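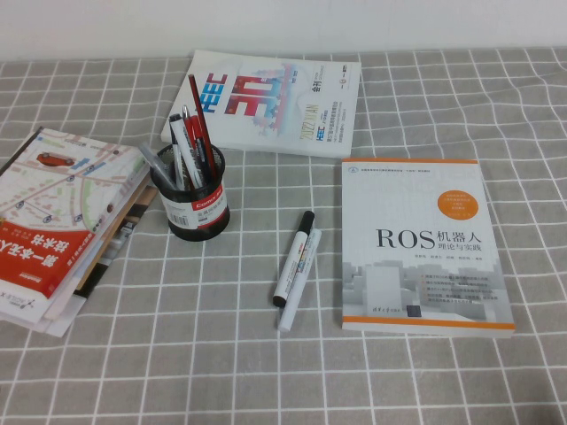 Desk gallery season is back, and I am so happy about it! Every August the reading room at Hodel clears one long table, throws a cloth over it and lets the regulars bring in whatever is living on their desks at home: books, pens, half-used notebooks, the good eraser. I've been running this page for seven years now and I still get a little giddy when the first bags come through the door. This time we went with the gray cloth with the white grid, and I love what it does for a pile of books. The stack on the left is fanned out just enough that you get a strip of orange-brown from one of the booklets underneath, and the one on top has a street map on its cover with a little red car driving across it. It looks to be a first book on self-driving cars, in Chinese, with the title in big white characters on a wide red band. I can't read it beyond a word or two, but I'd pick it up for the map alone (all those pale blocks with the green and blue roads running between them!).

And the pen holder! Round, black, metal mesh, the Comix label still wrapped around it, barcode sticker and all. I am firmly in the leave-the-label-on camp, and I know half of you will write in to disagree. There's a tall red pencil in there leaning back over everything else, with a red pen next to it, and a white marker with a black cap standing up straight near the front. Red book, red label, red pencil — I doubt it was planned, but it makes the whole table feel put together.

A quick word on the mesh kind, because I get asked every year. They're light, you can see when something short has dropped to the bottom, and dust doesn't settle in them the way it does in a ceramic mug. My own at home is a Kurnel, a bit dented, and I wouldn't trade it. The one thing I'd say is to go easy on how much you put in. Once you have to pull out five pens to get the one you want, it's time for a second holder.

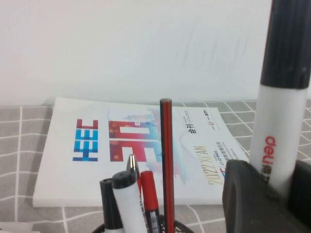

Hodel, August

I had to give this booklet a spot of its own. It's a thick one, glossy white, and the cover goes all out: a huge red 30 fading off into light blue and pink, dotted with orange, with a pale skyline or maybe a pagoda floating over it. Then 2022 XI'AN in thin gold lettering down one side and HEEC in blocky letters going from red to blue. Event booklets almost never survive the trip home, let alone a few years on a shelf, so I get a real kick out of seeing one kept. The pale wavy lines at the end of the cover are my favorite part. Somebody had fun with that.

It's lying on its side against the wall with the black-capped markers poking up in front, and I think that's how a lot of us really keep these things, flat at the back of the desk where you can reach over and grab them.

If you want to bring something to the table, the room is open until 7 most evenings and there's plenty of space left on the cloth. Books in any language are welcome, and so are pens that only sort of work. The Inthanon notebooks from last summer are still up on the older page, along with roughly 289 other pictures, and the Handik pencil tins are there too if you scroll far enough down. Next up is rulers and tape!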